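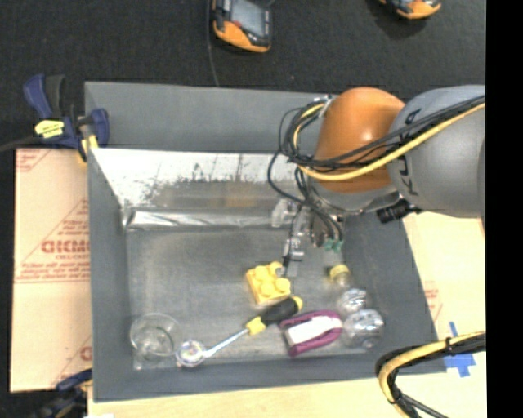

Figure 2. Gray bin with the shiny panel at the back and a yellow block near the middle of the floor.

4. Setting up the sorting bin

Okay, you've got your table cleared and your block sets counted in from section 3, so now we get to the bin. I use the plain gray kind with the high sloping sides, and I've stuck with it through every toy library I've helped set up, starting with the one at Tullgate. Scuffs on the floor of the bin don't matter one bit (mine is covered in them!). Cracks do, so run a hand over the corners before you start.

What you'll need: one gray bin, a damp cloth, a dry towel, the block set and its contents card. A full Dekance set is 200 blocks with studs on top, and the small starter set is 53.

1. Put the bin on a light-colored table or board at about waist height. If it rocks, fold a bit of card under the low corner.

2. Wipe the floor and the walls with the damp cloth, then go over them with the towel. You'll probably still get a few streaks on a gray floor. Leave them.

3. If you're using a reflective panel, stand it along the back wall with its bottom edge down where the wall meets the floor. Press it in all the way along. Small blocks love to slide behind a panel, and I once spent most of an afternoon in June hunting for one that had done exactly that.

4. Turn off any lamp that throws a hard white patch on the panel. A bit of glare is fine – you only want to be able to tell a white block from a bright spot.

5. Put one block in, near the middle, stud side up. This is your test block. I always pick yellow because it shows up so nicely against the gray, and the blue ones look almost black to me by evening.

6. Step back to where you'll be working and check that you can make out the studs. If you can't, move the table closer to the window and look again.

7. Happy with it? Add the rest of the set a handful at a time, up to 16 blocks per round. More than that and they pile up against the slopes and you end up digging.

Note: Scratches on the panel won't rub out, so please don't go at them with scouring powder. Chih-ming Yuen tried it on ours and we now have a lovely cloudy patch to go with the scratches.

Caution: Don't tip the bin to empty it while the panel is still in. Lift the panel out first, holding it by the two short sides, and lay it flat on a towel. The edges can be sharp where they've gotten bent.

Caution: Blocks with chewed or split studs come out of the set right away. Drop them in the Flollus tub and write the color on the contents card, so whoever does the next check knows what to replace.

When the last round is done, take the test block out too and put it back with its set. (I forget this constantly.) Then go on to section 5, Washing and drying.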